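Tooling notes: dish-handling stack, August

The August build of Tamiru, the task planner used on the dish-loading cell, merges the two-arm and one-arm pipelines into a single tree. Until this release, anything held in both hands ran under a separate controller with its own state machine, its own timeouts and its own log format. Handing over from one to the other required a full stop of both arms. The merged tree keeps one clock and one set of joint limits for both sides, and a bimanual hold is now an ordinary node with two end-effector targets and a coupling constraint between them.

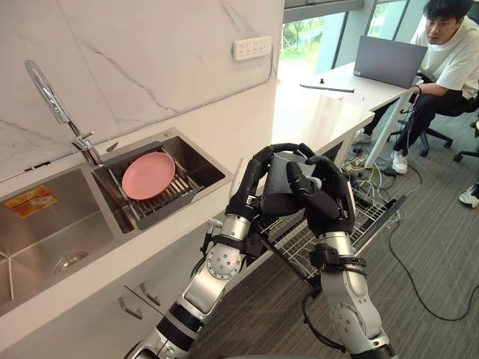 The coupling constraint is solved at the wrist, upstream of the fingers. Each arm tracks its own target, and the relative pose error is split evenly unless one side is within 2 degrees of a joint limit, in which case the other side takes all of it. Finger commands are left out of the solve and run open loop from the grasp table. Users who wrote custom splits for the old controller should move them to the new weights block; the old keys are read but have no effect.

Perception changes are confined to Jino, the pose and contact estimator. Wrist images are now segmented before they are fused with the head view. The earlier order did badly on thin objects, where the head view returned a sliver of depth and the fused result often snapped to whatever lay behind. The regression set for this change holds 1,628 wrist images, all relabeled by hand.

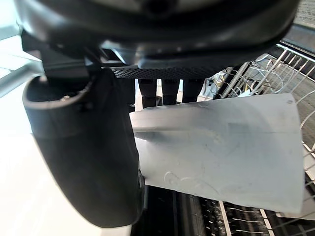
Wrist view: thin sheet in the grip, dishwasher racks behind.

Rack tines remain the main source of false edges. A line filter removes long parallel runs before contour fitting, but it also removes the straight edge of a held object when that edge happens to line up with the tines. A flag, keep_held_edges, protects any contour that touches the finger mask. It is off by default and adds 23 ms per frame on the bench machine.

The finger mask itself is no longer a fixed bitmap. Jino renders it from the joint angles and the mounting calibration, so a remounted camera needs a fresh calibration file and nothing else. Bright backgrounds gave trouble during testing, with the exposure controller chasing the wall and the mask boundary drifting by several pixels. Metering is now weighted toward the fingertips.

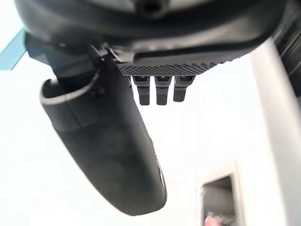

Wrist view with the gripper finger against a bright background.

Sallolico, the log viewer, can overlay the rendered mask on recorded frames and step through both camera streams on a common timeline. Exports are capped at 100 frames per clip. Logs from before the merge open read-only.

Plate grasps use the rim planner from the Mendetti library, pinned at the previous version. It samples approach directions around the visible arc of the rim and rejects those that bring the palm inside the clearance margin of the faucet or the sink wall. The margin is set per fixture in the site file. 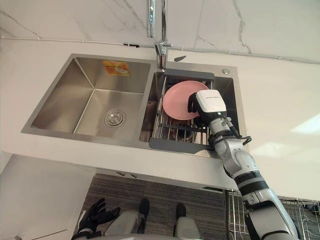
Tamiru users have already sent in remarks on the margin. Mendetti's default is too wide for a narrow basin, one of them wrote, and the planner "throws out every approach from the front and then reports a reach failure, when the arm could get there without any trouble." The same message asked for the rejected samples to be written to the log with the reason for each.

That logging is in the development branch, behind the verbose switch. The failure code for an empty sample set has been separated from the reach code, and the site file documentation now lists the margin in millimeters.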